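Temps de lecture : 2 min
4 juillet 2021 — Peter Sýkora

Inventaire de la maison Čierny

Le règlement prescrivait que toute nappe fût décrite avant l'ouverture de la succession. Le greffier inscrivit donc, sous le numéro 235 : fougères grises, fleurs orange, fond blanc — puis, posé dessus, un linge bleu clair, froissé.

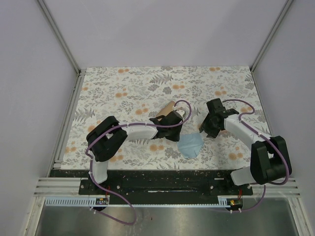

Peter Sýkora

L'héritière demanda qu'il ne fût pas plié. Il en fut pris acte.

À lire aussi
Le registre de Zakden
Guvdale, en janvier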